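Revision note, October: the section on anchors was rewritten after Hanyu Gu reported broken links in the exported copy.

# Setting up a parts sheet for small pottery glazes

This page covers how to mix, label and log glaze test batches so that a result can be repeated a year later. It assumes dry materials, a scale that reads to two decimal places, and a kiln you already know how to program. Glaze chemistry is outside its scope. The log format was worked out at the Fledach studio by Lihua Xie and Kaiwen Lei and has been in use there through two changes of clay body.

## What you need

- Digital scale, 0.01 g resolution, with a known check weight
- Sieve, 80 mesh
- Lidded cups, one per batch
- Pencil, waterproof labels, and a bound logbook
- Test tiles, bisque fired, all from the same clay
- Dust mask rated for fine particulates

Wear the mask whenever a bag of dry material is open, and keep it on until the powder is under water. Wipe surfaces with a wet sponge. Do not sweep.

## Number the batches first

Write the batch number in the logbook before weighing anything. Use a short prefix for the base recipe and a running number for the variation: Q-1, Q-2, and so on for the base the studio calls Qin. Never reuse a number, even for a batch that was thrown out. Strike the entry through with a single line and write the reason beside it.

Each entry needs these fields:

| Field | Content |
|---|---|
| Batch | Prefix and running number |
| Base | Recipe name and revision |
| Addition | Material and percent |
| Dry weight | Grams, total |
| Water | Grams |
| Tile | Number scratched in the back |
| Position | Shelf and quadrant |
| Result | Filled in after firing |

## Scale the recipe

Recipes are written to a total of 100 percent, with colorants and opacifiers added on top. For a test batch, use 50 g of base. Multiply each percentage by 0.5 to get grams. A line reading 8 percent tin oxide therefore becomes 4 g.

Small batches magnify weighing error. An error of 0.05 g in a 0.5 g cobalt addition is ten percent of that addition, and the shift can show in the fired color. The same error in a bucket of 1,000 g is not worth correcting. For additions under 0.25 g, make a larger batch and divide it after mixing.

## Weigh and mix

1. Check the scale with the check weight and write down the reading.
2. Tare a clean, dry cup.
3. Weigh the largest ingredient first, then work down the list.
4. Tick each line in the logbook as the material goes in. Do not rely on memory between ingredients.
5. Weigh the water into a second cup, then add the powder to the water and let it slake.
6. Stir, sieve twice, and return the batch to its cup.
7. Label the cup and the lid with the same number.

Şengül Saraç, who runs the Sondum evening group, asks beginners to read each weight aloud before ticking it. It slows the session down, but missed ingredients are easier to catch.

## Lay out the tiles

Dipping order matters more than dipping speed. Tiles that have been dipped look much the same under any white-firing glaze until the kiln is opened, and a swapped pair ruins both results. Stage the raw tiles and the dipped tiles on separate surfaces with clear space between them, so that nothing crosses over by accident.
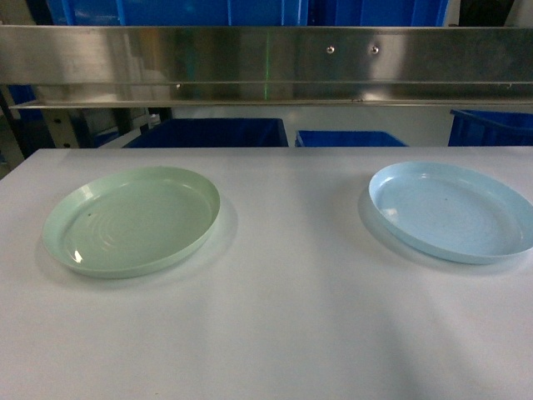
Staging areas for dipped and undipped tiles should be fixed before the first cup is opened, and they should stay fixed for the whole session. A shallow dish for each group is enough. Two round plastic plates set well apart on a white tabletop, with the pale mint-green one on the left taken for undipped tiles, give a layout that can be written into the log in one line. A low rim keeps small tiles from sliding when the dish is moved. Wipe the dishes between bases, paying attention to any molded ridges, where dried glaze collects.

Dip each tile for two seconds, face down, then give the top third a second coat. Wipe the foot with a damp sponge. Record the tile number against the batch number before picking up the next tile.

## Fire and record

Place the tiles on a kiln-washed shelf and note the quadrant of each. Put a witness cone on every shelf in use — the controller log alone does not show what the ware received. Let the kiln cool fully before unloading.

Record results in daylight, on the same day the kiln is opened. Describe surface, color and movement separately:

- **Surface:** gloss, satin, matte, dry
- **Color:** over single coat, over double coat, at the edge
- **Movement:** none, slight, ran to foot, ran off tile

Shuzhen Gu keeps the tiles on a board in batch order, screwed through a hole made before bisque. If the Nellance spreadsheet is used as a second copy, enter the data from the logbook and never the reverse.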